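Quick write up of the nursery open day before I forget it all. Monday 21 October 2019, half term for some, not for us, so I had M with me and the baby in the sling. Typing this one handed.

The place is Endel, the new Montessori nursery on the Granatville side of Etesdale, in what used to be the Zervas carpet showroom. Doors at ten. We got there at twenty past - shoes, then wrong shoes, then a wee. Parking is dreadful, by the way. Use the road behind the chemist and walk.

## First room

Shoes off at the door, coat on your own peg. M liked the peg. Spent longer on the peg than on anything else for the first ten minutes. They do what they call practical life in here, which is pouring, spooning, buttons, zips, folding. Low shelves, one of everything, each job on its own tray, and the child carries the tray to a mat and carries it back when finished.

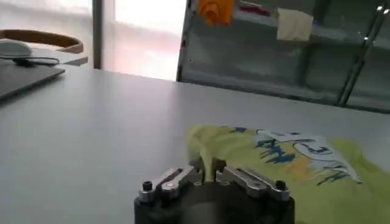

*Photo: Fadi Smadi*

Folding is the bit I wanted to ask about, as we've been trying it at home with flannels and getting nowhere. The lady running the room (didn't catch her name, sorry) said start with a small square cloth with one line sewn down the middle in a bright thread. Child folds on the line. That's it for a few weeks. Then two lines, then a cross, then no line. T-shirts come a lot later and she wouldn't bother before four. I've been handing M his dad's football shirts so that explains a lot.

She also said don't refold it after them. Guilty.

Pouring was dry lentils, jug to jug. M got most of them in. There's a tiny dustpan for the rest and he swept up without being asked, which he has never once done in our kitchen.

## Numbers

Upstairs, steep stairs, handrail at child height and another at ours. This was the room I'd come for. They had the golden beads out: single beads for units, bars of ten, flat squares of a hundred, and the big cube of 1000. You get to hold them. The cube is properly heavy and M staggered round the mat with it looking delighted. He then wanted to know what number came after the cube. Good question, we were told, and then he was given a single bead to put beside it.

A girl of five or so was building 922 with cards and beads. Nine squares, two bars, two units, back and forth with a tray each time. Took ages. No one hurried her. I could of watched her all morning but the baby had other ideas.

What I'm going to try at home from this room:

- number cards one to ten and a basket of whatever we've got (pasta, probably)
- let him fetch the things from the other side of the room, not have them all in front of him. Apparently the walking is the point, he has to hold the number in his head
- an odd and even layout with buttons, in pairs down the table
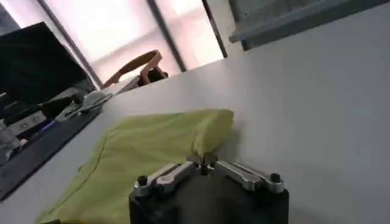 Snack is self service from half nine till eleven, two chairs, so they have to wait for a space. Apple, oatcake, water from a glass jug. Real glasses. I asked about breakages and they lose a few in September and hardly any after that. M had three oatcakes. We moved on.

## Garden

Small. Smaller than the leaflet makes it look. Raised bed with leeks, a mud kitchen, a row of hooks with waterproofs. No climbing frame, which some parents were grumbling about, but they walk to the rec twice a week. Bulb planting was the open day activity, and every child got to take a daffodil home in a pot. Ours tipped over in the car. Compost everywhere.

## The talk

Twenty minutes, in the hall, tiny chairs. They opened in July and have 34 children on the books so far, mornings mostly. Key points, from my notes, which M also drew on:

- age two and a half to six, mixed in together
- mornings are nine till twelve, long day goes to three
- no settling in timetable, you stay as long as they need you
- funded hours accepted, but lunch is extra
- deposit to hold a place is £500, off your first term's bill. Gulp

Somebody asked about the move up to ordinary primary, would they cope with sitting at a table. The answer was a bit long. Mostly yes, and they write to the school beforehand. Somebody else asked about screens, and there aren't any in the childrens' rooms.

I asked about naps and the waiting list. Naps yes, on mats, only if wanted. January has spaces for mornings, none for the long day till Easter.

## Would we go

Not sure yet. M asked to go back for "the heavy cube" all through tea so that's one vote. It's twenty five minutes each way for us and that deposit stings. I want to see the one in town as well before deciding. But the rooms were calm, and it didn't feel put on for visitors.

Next open morning is in the new year, date to be confirmed. You have to book. Take slip on shoes and a spare pair of socks.

Will do a proper post on the folding cloths once I've sewn some. Red thread, if I can find it.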